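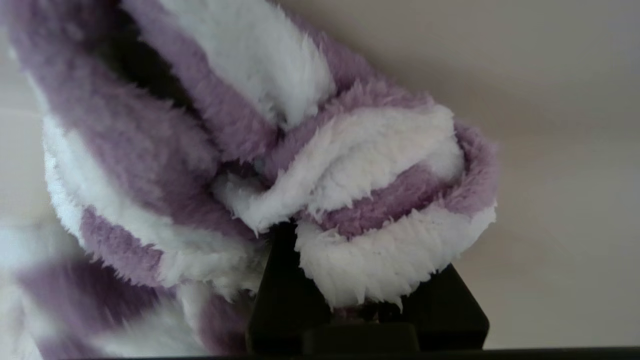
**Agnieszka Piątek**
Research engineer, Casutetti Manipulation Lab

## 4.2 Comparing wrist cameras on soft, shaggy goods

We picked the striped towel for this part of the study, and it soon became our favourite test item. Its long pile hides the place where the finger meets the cloth (Figure 3a), so a controller that waits to see the contact point before it closes will wait for a very long time. The broad lavender and white bands are a gift, though. They bend with every fold, and we hoped a close view of them would tell the controller far more about the shape of the bundle than a plain towel could.

We ran 56 grasps with each of two controllers, five grasps to a round and one left over for the closing check. The first, Nirkham, plans from the head camera alone. The second, Skollell, begins with the same head view and hands over to the wrist camera once the gripper is near the cloth. The arm, fingers and closing force were the same for both. A grasp counted as good if the towel stayed in the gripper for 5 seconds after lifting.

Skollell did better, and by a margin that surprised us! It held on in 47 of its grasps against 31 for Nirkham. Most of Nirkham's misses had the same cause: the fingers closed on the tips of the pile and slid off when the arm rose. With the wrist view the gripper went deeper before closing - often right into the gap between two folds - and came up with a proper handful.

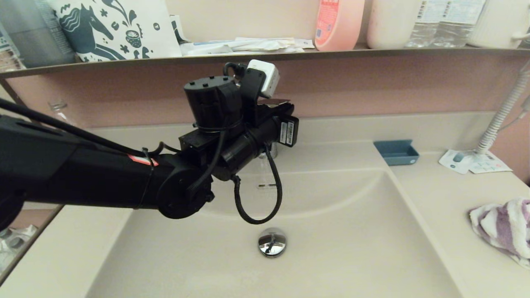
*Figure 3. (a) Wrist view with the striped fabric gathered above the gripper. (b) Head view of the arm reaching across the vanity, with the folded towel at the lower right.*

The head camera still earned its place. Close up, the wrist view fills with fabric and loses nearly all sense of where the counter ends, while the head view keeps the basin and the counter in sight together. When we turned it off for a short side trial in June, the arm took longer paths and stopped more often near the tap. We would not want to give up either camera on a job like this one.

Colour mattered less than we had guessed. Grasps that began on a white band went about as well as those on lavender, even though the pale fibres were harder to pick out against a light wall. Depth in the dark gaps between folds was the weak spot for both controllers, and we return to it in Section 4.3.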